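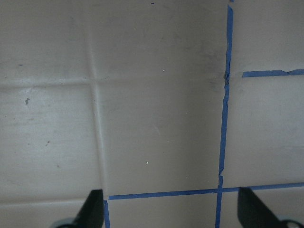
Teaching by hand is slower than people think, the lead operator at Marras told me, still holding the controller. 122 demos so far on this task, the target is 300. "You get into a rhythm and then you fumble one and have to toss it." The job: pick up a part, put it in the right cell, let go. The cells are blue painter's tape on a gray surface, torn by hand, a bit crooked. Does crooked matter? "Not to me. I line up on the tape from the wrist view, fingers open, and come down slow. If the lines were perfect the model would just learn perfect lines."

They tried it both ways. First grabbing the arm and dragging it through the motion, then driving it remotely from the next desk. "Dragging feels great for ten minutes. Then your shoulder goes." Also your hands end up in the wrist video, wich nobody wanted. Remote won.

Two operators, short shifts. Tired people teach tired motions, she says. Little wobbles before the grasp, and the arm copies teh wobbles.

The Erano project, last May, was worse. 1490 demos, cables, most of them recorded too fast. "We were racing. The arm raced too." They ended up redoing a big chunk at half speed.

And the next task? Lids, maybe. Depends on Pleltmont and whether the new grips ship. She wanted to get back to it so I let her go.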